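Household robot club: workshop tips

Setting up a living room for the tidying task

These notes are for members of the club who are working on the tidying task for the first time. They were put together by Dougal Gillies and Evanthia Chatzigeorgiou from the log book, and Rasmus Koppel added the parts on cables. If you find a mistake, write it in the back of the log and tell whoever is running the session.

1. Clear the floor first

Walk the whole route on foot before you switch anything on. Pick up socks, pens, charging leads and bits of packing tape. Rugs with a fringe should be rolled up and put in another room. Fitted carpet is fine, but hoover it the evening before, as fluff winds itself round the wheel axles and takes a pair of tweezers and a lot of patience to get out. Cables that have to stay should run along the wall or behind the furniture and be taped down every half metre. Use cloth tape. Parcel tape leaves a sticky line on skirting boards.

2. Take your rings and watches off

This applies to whoever is holding the control arms. Struan MacAulay scratched a coffee table in October with a watch strap and had to wax it out. Long sleeves should be rolled up as well.

3. Pad the fingertips

Bare metal tips mark soft furniture. Cut a strip of self-adhesive felt to the width of the tip, press it on, and trim the corners round with nail scissors. Square corners peel. Felt slides on fruit skin, so for the fruit task swap to the thin rubber sheet in the Lemaire tin and wipe it with a damp cloth between goes. Old glue comes off with a little cooking oil on kitchen paper, followed by washing-up liquid.

4. Start with cushions

Cushions forgive a poor grip. Teach the robot to take hold of a corner, lift, and set the cushion back upright. A firm filling is easier than feathers, which shift about and leave you holding an empty corner. Choose covers that stand out from the sofa. Thandeka Shabalala tried cream on cream and the Rivilix software lost the edge again and again.

Do five clean runs with one cushion before you add a second. Save each run under your own initials. The card holds 2000 short clips, and last term we filled it with runs that had no name on them.

5. Look after the leather

Wipe leather with a barely damp cotton cloth before and after the session, and dry it straight away. Do not use kitchen spray or baby wipes. Where the stitching forms ribs or channels, crumbs collect in the dips, and a soft paintbrush gets them out better than the hoover nozzle. Keep tools off the seat. A screwdriver left on a cushion will find its way underneath one.

6. Put the fruit where the arm can reach it

A side table next to the armrest works well. Use an open wire basket so the fruit can be seen from the side, and put apples in it before anything soft. Leave bananas and pears until the grip force has been set. Turn the basket so the widest gap faces the robot. Clear small things off the tabletop before the fruit runs start, and wash the fruit before anyone eats it. 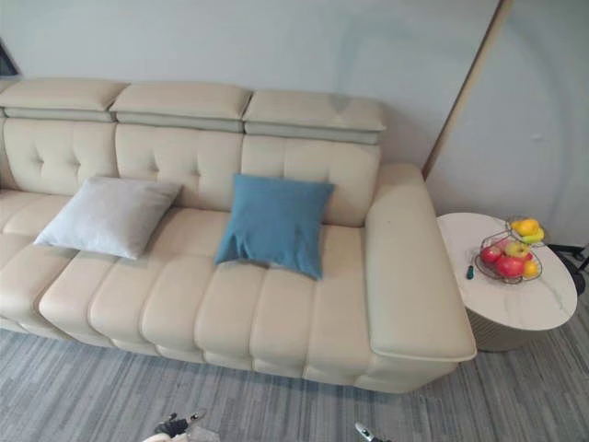
7. Finish properly

Park the arms low and away from the furniture, then switch off at the base and unplug the charger at the wall. Plump the cushions, put the fruit back in the kitchen and check the carpet for felt trimmings. Write the battery reading in the log. If it is under 81 per cent, leave the Stadirance pack on its stand for the next group. Spare felt and rubber are in drawer 551, and the key goes back on its hook.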